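How to Survive Your First Winter in Prakby

Prakby gives you 72 coins and 2 barges, and most new players have spent the lot by the third round. Usually on sheep. Do not buy the sheep.

Open by sending a barge to Grotum, where grain is cheap and the toll is a single coin. Put your second barge on the Pradorow run and leave it there, even when the salt price drops and your friends start making remarks. 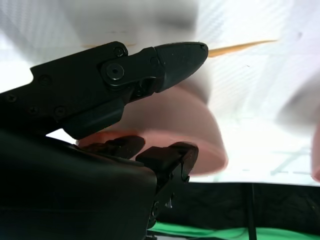
When the frost card comes up, every unfed worker goes back in the box. Keep one grain per worker behind your screen, plus one for the tax collector, who always seems to arrive hungry. If you're short, sell a warehouse. It will hurt, but you can buy it back in April at the same price.

Scoring comes after the thaw. Anything over 33 points is a decent first winter. My best full game is 220, against two people who had bought the sheep.

Next: building the canal without bankrupting yourself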